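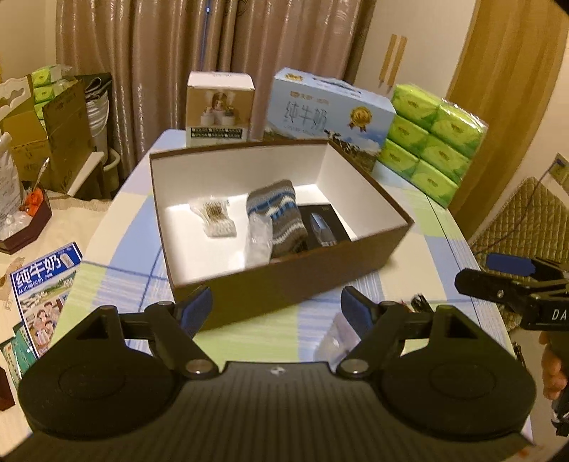 Dunleavy 30 label printer: two months of use

Supplied with one roll of 8 mm tape, a USB lead and a printed quick guide. Mains adaptor sold separately. The Dunleavy replaces the older Miton on my bench and takes the same tape.

Print quality is good at the default density. Small type stays legible, though the cutter leaves a slight burr on the laminated tape. Battery life is quoted as up to 3,000 labels, a figure I have not tested.

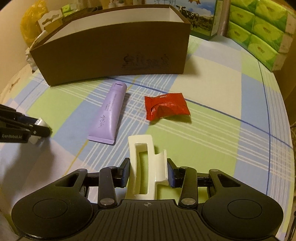
Adhesion is the weak point. Flat surfaces give no trouble, but the tape lifts at the ends on anything curved. A white plastic hair claw clip, with one side bent in a long loop, is the sort of item that needs a tie-on tag instead. Funard tape held better on tight bends and fits the same slot.

Menu layout is poor: changing the font takes too many key presses.

Marites Rivera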